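Jironwood shared office - end of year safety check
Thu 18 December
Checked by: Ilgın Ateş
Second signature: Volkan Bayram

1. Fire doors close by themselves
FAIL. The rear one stops a hand's width short. I was told it "just needs a push", and a door that needs a push is a door somebody will leave open.

2. Extinguishers in date
PASS, going by the labels. The Reko service sheet lists 4 and I found 4.

3. Emergency lighting
NOT ACCEPTED. The log says "all fine" every month in the same handwriting and the same pen. I want a full test in January with Volkan standing there.

4. Escape routes clear
PASS on the day. Everyone knew I was coming - ask me again on a delivery morning.

5. Heaters and extension leads
FAIL. 2 leads plugged into each other behind the copier. Same comment as last year.

6. Desks, tables and chairs
PASS with comments. Tables steady when leaned on. Karaca's new chairs are described as "fully adjustable", but the arms don't move.

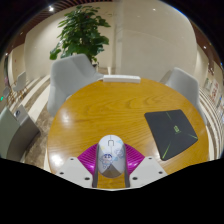
Wrist and back complaints still go in a book that I doubt anyone reads. The last entry has no reply.

7. First aid box
PASS. Plasters replaced, eye wash sealed.

8. Outstanding work
Prislow quoted 3,735 for the rear door and closer. Seems steep for one door. Get a second price before signing.

Next visit: January, no notice given.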